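租来的房间怎样挂画：对 Flastitz 学生住处墙面的小调查
课程项目报告
作者：Meron Bogale
提交日期：11/20/21

一、选题的来由

我搬到 Flastitz 以后，第一个住处的合同里有一条规定：墙面不可以打孔，不可以粘贴，不可以改变颜色。我带来了一幅祖母绣的布画，它有木框，比较重。我把它放在书桌上，靠着墙，放了整整一个学期。每次我要写作业，就得把它搬到床上，晚上睡觉以前再搬回书桌。后来我去同学的住处，看见他用一种胶条把画挂上了墙，他的合同和我的合同是同一个版本。我问他有没有得到房东的同意，他说没有问过。

这件小事使我产生了兴趣。我们的课程要求每个学生选择一个“日常空间里的习惯”，用访问和观察的方法来研究。老师说题目越小越好，所以我选择了墙上的画：租房的学生挂不挂画，挂在哪里，挂多高，用什么方法固定，搬走的时候怎样处理。

我开始的时候以为这是一个关于审美的题目。做完以后我觉得它更多地关系到钱和押金，也关系到一个人打算在这个地方住多久。审美的部分也有，我放在第四节里讲。

二、方法

调查分成三个部分。

第一部分是问卷。我把问卷放在学校的公告网页上，也打印了一些，放在 Murkitz 宿舍楼的洗衣房里。收回来的有效问卷是102份。问卷很短，只用一张纸的正反面，最后留了几行空白，请大家随便写。我没有想到，最有用的内容大部分在这几行空白里。

第二部分是入户观察。我在六月访问了40个房间，其中有宿舍，也有私人出租的公寓。每到一个房间，我先请主人介绍墙上的东西，然后用卷尺量画框中心到地面的距离，再量画框和最近的家具之间的空隙。如果主人不愿意让我量，我就只做文字记录。

第三部分是比较长的访谈，一共做了5次，每次都在被访者自己的房间里进行。我把访谈录了音，然后自己整理成文字。其中有2次访谈用的是我的母语，翻译成中文的时候，有些词我找不到完全合适的说法，我在附注里保留了原来的词。

关于测量要说明一点。很多房间的地面不平，特别是 Skorudine 街的老楼，同一面墙的左边和右边，地面的高度会有差别。我统一从画框正下方的地面量起。如果正下方有家具，我就量家具的高度，再加上画框到家具顶面的距离。这个方法不算精确，可是对我的题目来说够用了。

我也要承认样本的问题。愿意打开门让一个陌生同学进来量墙的人，大概对自己的房间比较满意。那些墙上什么都没有的人，很多在门口就对我说“我这里没有什么可以看的”。我努力说服他们让我进去，有时候成功了，有时候没有成功。所以这份报告里，挂画的人可能显得比实际上多。

三、挂还是不挂

问卷的第一题问：你的房间墙上有没有你自己放上去的东西。回答“有”的人占多数。第二题问这些东西是什么，最常见的回答是海报和明信片，然后是照片，有框的画排在后面。挂钟和日历也有人写，我把它们算在“其他”里面。

不挂的人给出的理由，我整理以后觉得可以这样分。有一类人说合同不允许。有一类人说马上就要搬走，不值得。还有一类人说没有想过这个问题。最后这一类我开始的时候不太相信，后来访谈的时候有一位同学很认真地告诉我，他在这个房间住了两年，直到看见我的问卷，才发现自己的墙是空的。他说完以后站起来看了看墙，又坐下了。

在说“合同不允许”的人当中，我请他们把合同拿出来看，愿意拿出来的人不多。我读到的那些合同，写法差别很大。有的写“不得打孔”，有的写“应保持墙面原状”，有的写“如有损坏，照价赔偿”，还有的根本没有提到墙。可是住在没有提到墙的房间里的人，也相信合同是禁止的。这一点让我印象很深。好像有一种共同的认识，从一批学生传到下一批学生，大家都觉得墙是不能碰的，不需要再去看文字。

“马上要搬走”这个理由也值得多说几句。问卷里我问了“你预计在这里住多长时间”，又问了“你已经住了多长时间”。有些人预计住的时间很短，结果已经住了很久。他们每个学期都以为自己下个学期会搬走，所以每个学期都没有挂画。一位住在 Murkitz 的同学在空白处写：“我的画在箱子里，箱子在床下面，我每次打扫都会看见箱子。”

我自己也属于这一类。我写这段的时候，祖母的布画还靠在书桌后面的墙上。

四、挂在哪里，挂多高

一般的装修书会建议，画的中心应该和站着的人的眼睛差不多高。我带着这个标准去量，很快就发现学生的房间不能这样看。学生在房间里很少站着。他们坐在书桌前面，或者坐在床上，或者躺着。所以很多画挂得比书上说的低，低到站着看的时候需要弯一下腰，可是坐在床上看正好。

也有挂得很高的。挂得高的原因常常和家具有关系。房间里的柜子是房东的，不能搬走，柜子靠着墙，墙的下半部分就没有了，画只能挂到柜子上面去。还有一个原因是旧钉子。前面的房客留下了钉子，后面的房客不敢打新的孔，就把自己的画挂在旧钉子上。这样一来，画的位置是一个不认识的人在很多年以前决定的。在 Skorudine 街的一间公寓里，主人的画挂在门框和墙角之间一个很窄的地方，看上去有点奇怪。她说那里有一颗钉子，而且那颗钉子很结实。

画和画之间的关系，我看到的做法也很不一样。有人把几幅小画排成一行，底边对齐。有人让它们高低错开。我问那些错开的人，这是不是设计好的，多数人说是一幅一幅加上去的，每次加的时候看哪里还有空的地方。只有一位学设计的同学在地板上先摆好了，拍了照片，再按照片挂上去。他的画是几个不同大小的框，挂好以后他觉得有一个框偏了，可是胶条已经粘牢，他就没有再动。

我比较注意的还有大片的空墙。在不少房间里，几幅小画集中在墙的一边，另外一边完全空着。我问过主人，为什么不把画放在墙的中间。回答各种各样：中间离灯太远，中间以后想挂一个大的东西，中间的墙皮不好，中间正对着门，外面的人会看见。有一位主人说，他喜欢空的那一边，他躺着的时候眼睛放在那里比较舒服，画是给坐在桌子旁边的客人看的。

墙的颜色和光线也影响挂画。宿舍的墙是白色的，问题不大。私人公寓的墙有时候颜色很深，灯又只有一个，装在房间中间的天花板上。深色的墙面上如果再有一点粗糙的纹理，小画在晚上几乎看不清楚。住这种房间的人常常说要买一个台灯来照画，我访问的时候，真正买了的很少。 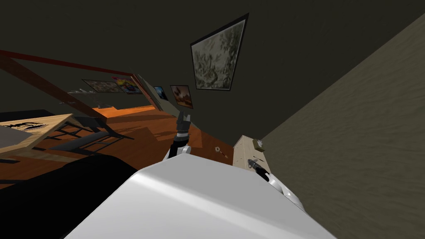
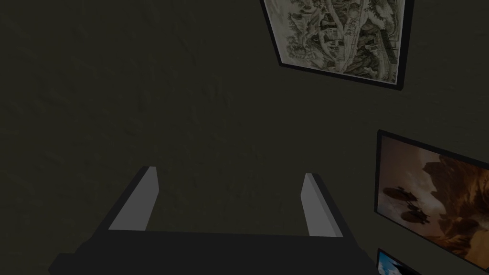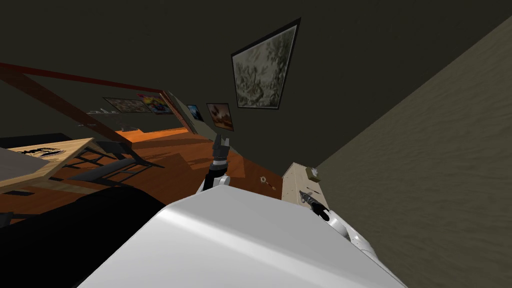
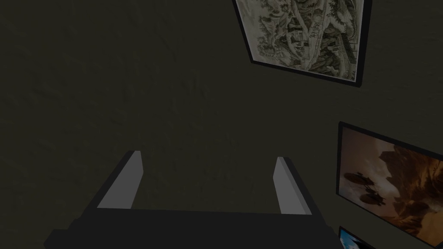 Gebremedhin Lencho 听完我在课堂上报告这一节以后，不同意我对高度的解释。他认为坐着还是站着不重要，重要的是人第一次拿着画站在墙前面的时候，手臂举到什么地方最省力。他说自己挂画从来没有想过以后在哪里看，他只是想快一点把画放上去，因为胶条撕开以后他很紧张。他还说，如果我去问房间的主人，主人当然会给一个好听的理由，这个理由可能是被我问了以后才想出来的。

这个意见我考虑了很久。我回去重新看了访谈的录音，有几个地方确实像他说的那样：我问“为什么挂在这里”，对方先停一会儿，然后才给出一个完整的解释。我在问卷里没有办法区分这两种情况。如果重新做一次，我会请人当场挂一幅画给我看，我不说话，只记录他的动作，挂完以后再问。

不过我还是保留了自己的看法的一部分。有的人挂完以后又改过位置，而且改的方向多数是往下。如果只是手臂省力的问题，他们没有必要再改。改的人当中，有人是在床上躺了一个晚上以后，第二天早上改的。

五、怎样固定

固定的方法，我看到的有这些：旧钉子、新钉子、双面胶、可以撕下来的胶条、蓝色的黏土胶、图钉、挂在画镜线上的绳子，还有完全不固定，只是靠着墙放在家具上面。

可以撕下来的胶条是最常见的。大家喜欢它的理由很明显：不留孔。可是空白处的留言里，抱怨最多的也是它。有人写它在冬天会掉，有人写它在夏天会掉。有人写撕下来的时候墙皮跟着一起下来了，比一个钉孔大得多。我请教了 Adugna 画框店的老板，他的店就在车站旁边，很多学生去那里配框。他说问题往往出在墙上。老公寓刷过很多层漆，最里面的一层已经不牢了，胶条粘得很好，粘住的却是最外面的漆。他建议先用一小块胶条在柜子后面或者别的看不见的地方试一试，过几天撕下来看看。

我在几个房间里按照他的建议试过，得到了主人的同意。新刷的宿舍墙没有问题。Skorudine 街的一个房间里，撕下来的时候带下了一片指甲大小的漆，里面露出来的是绿色。主人很惊讶，她不知道自己的房间从前是绿色的。

钉子的情况和我想的相反。我以为打了钉子的人会最担心押金，可是访谈里他们很平静。一位研究生给我看了她抽屉里的一小管填缝膏和一把塑料刮刀，她说一个孔只要一会儿就能补好，等干了再用细砂纸擦一擦。她从前的两个房东都没有发现。她觉得学生害怕钉子，主要是没有见过别人补墙。她小时候看过父亲补墙，所以不害怕。

画镜线是一个比较特别的例子。它是老房子里靠近天花板的一条木线，从前就是为了挂画做的，用钩子和绳子把画吊下来，墙面完全不会受伤。在我访问的老公寓里，有画镜线的房间不少，可是住在里面的人大部分不知道它的用途，以为只是装饰。Adugna 的老板说，他的店里一直有卖画镜线的钩子，买的人多数年纪比较大。我把这件事告诉了几位被访的同学，后来有一位写信给我，说她买了钩子，可是绳子的长度很难调，画总是有一点往前倾，她晚上躺着看的时候觉得画在看她。

靠着墙放也可以算是一种方法。我开始没有把它放进问卷的选项里，后来收到太多这样的留言，只好在整理的时候补上。把画放在柜子上、书架上或者窗台上，好处是随时可以换，坏处是占地方，而且容易倒。有玻璃的画框倒下来会很麻烦，有几位同学因此把玻璃拿掉了。

六、搬走的时候

这一部分的材料比较少，我只在访谈里问了搬走的经验，问卷没有涉及，这是设计上的缺点。

被访者说到的押金纠纷，很少是因为画。扣钱的理由更多是炉灶、浴室和地板。有一位同学确实因为墙被扣过钱，原因是海报后面的墙没有晒黄，周围的墙颜色变深了，海报拿下来以后留下了一个很清楚的长方形。房东认为是她弄的。她解释说那个长方形才是墙本来的颜色。房东没有接受，可是也拿不出合同里的依据，最后两个人各让了一步。

还有人故意把画留下。理由有的是行李太重，有的是觉得那幅画属于那个房间。我访问的房间里，有的画就是这样留下来的，现在的主人不知道是谁画的，也没有拿下来。有一幅画的背面写着一个名字和一句话，是用我不认识的语言写的，主人请了好几个人看，还没有人能读出来。

我问所有的被访者，如果可以重新选择，搬进来的第一个星期会不会把画挂上去。多数人说会。我又问他们，下次搬家会不会这样做，他们的回答就没有那么肯定了。

七、讨论

根据上面的材料，我想提出几点看法，它们还需要更多的调查来支持。

首先，学生对合同的理解和合同的文字之间有明显的距离。这个距离对房东没有坏处，所以没有人去纠正它。学校的住宿办公室每年发一份租房须知，我仔细读了，里面讲到了垃圾分类、噪音和自行车，没有讲到墙。如果加上几句话，说明一般的小孔怎样处理，什么情况可以扣押金，我想对新来的学生会很有帮助，特别是对外国学生。我自己读第一份合同的时候，用词典查了很多词，查完以后还是不敢在墙上放任何东西。

其次，房间里不能移动的家具对墙面的影响，比我预想的大。装修书总是从一面空的墙开始讲，学生的墙几乎从来不是空的，前面有柜子，旁边有暖气，上面有管道。剩下来可以挂画的地方是一些不规则的小块。我画了一些房间的平面图，附在报告后面，把可以用的墙面用斜线标出来，可以看出来这些小块常常在离床最远的地方。

再次，Gebremedhin Lencho 的批评提醒了我，测量得到的高度只是一个结果，它可以有好几种原因，量得再准也不能告诉我是哪一种。在下一个学期的课程里，如果老师同意，我想用请人当场挂画的办法继续做。

关于审美，我没有能力讲得很多。我只能说，我问“你喜欢这幅画吗”的时候，很多人没有直接回答喜欢或者不喜欢，他们讲的是这幅画从哪里来，是谁送的，是在哪个城市的市场上买的，当时下着雨还是出着太阳。

八、做得不够的地方

问卷只有中文和英文两个版本，有些刚来的同学读起来有困难。

入户的时间集中在六月，正好是考试和搬家的季节，有几个房间的墙已经收拾了一半，主人只能凭记忆告诉我原来挂着什么。

我没有访问房东。我给几位房东写过信，只收到了一封回信，信里说墙的事情请看合同。

卷尺在第一个星期坏了，换了一把新的，两把尺子我比较过，差别很小，可是我应该从一开始就比较。

九、致谢

感谢所有让我进门的同学，感谢 Adugna 画框店的老板回答我很多重复的问题。感谢 Gebremedhin Lencho 看了两遍草稿，并且改正了我在量词方面的错误，剩下的错误是我自己的。

附：问卷原文、平面图和访谈提纲装在同一个文件夹里，交给了系里的资料室，需要的同学可以向资料室借阅。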